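Robot firm opens its doors to hotel and café trade

Napkins, cups and saucers took up much of the day at Rollar's unit in Ratley on 18th April, when the firm held its first open day for people in the hotel and café trade.

Visitors could watch napkins being folded by hand at a marble table, and then go through to the workshop to see two robot arms try the same job.

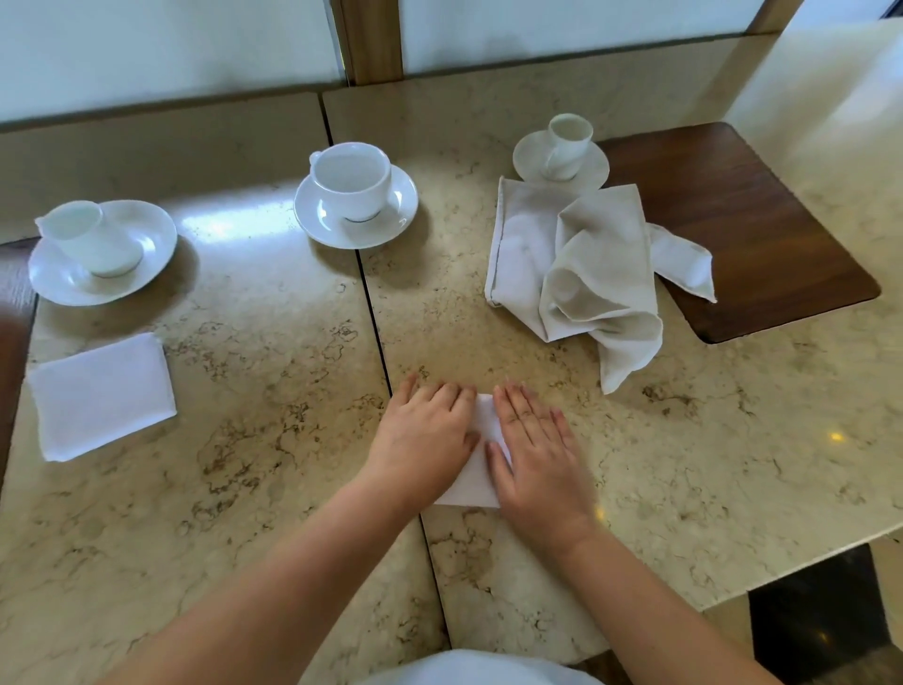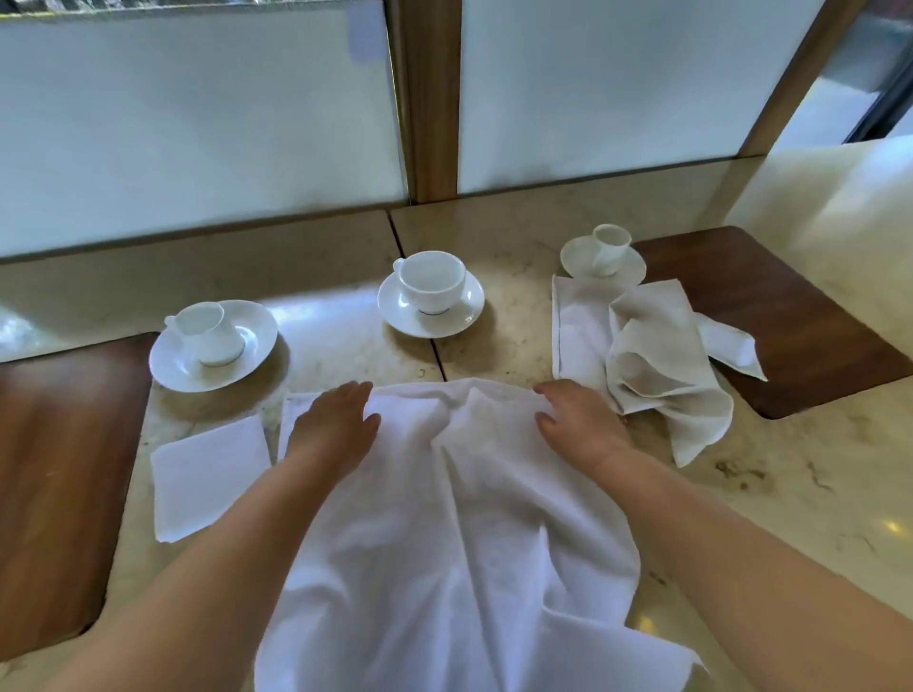

Folding by hand

The firm makes table-laying and linen-folding machines for hotels. Its robots are taught from recordings of people working at ordinary tables, with cups and other napkins left standing nearby as they would be in a café.

Ottilie Reisinger, who runs the teaching side at Rollar, told visitors that cloth was harder for a machine than crockery. A cup keeps its shape when it is picked up, she said, but a napkin can land differently each time it is put down.

"People smooth it with the flat of the hand and don't think about it," she said. "The robot has to be shown that many times over."

The firm has 1,427 recordings of folding so far, most of them made since December. Each is checked before it is used, and any in which the hands go out of view for too long are thrown out.

In the workshop

The workshop demonstration ran twice, once before lunch and once after. The arms were given nine napkins in each session. In the morning they folded six without help, and in the afternoon seven. Two of the failures came when both layers of a napkin were picked up together, and an engineer had to stop the machine and lay the cloth out again.

A full fold took the robot 42 seconds. Ms Reisinger said that was too slow for a busy dining room but would suit a linen store, where the work could be done overnight.

Several visitors asked about stained or damp linen. The present machine does not check for either, and staff would still have to sort the cloths first.

Hotel trial planned

The Gruber hotel in Brerneck is to take one machine on trial, to be used in its linen room. It will fold plain square napkins only. Rollar said shaped folds would come later, and gave no price for the machine.

Those who missed the open day can ask the firm for a place at the next one, which will also cover cup and saucer handling. Places are free but must be booked.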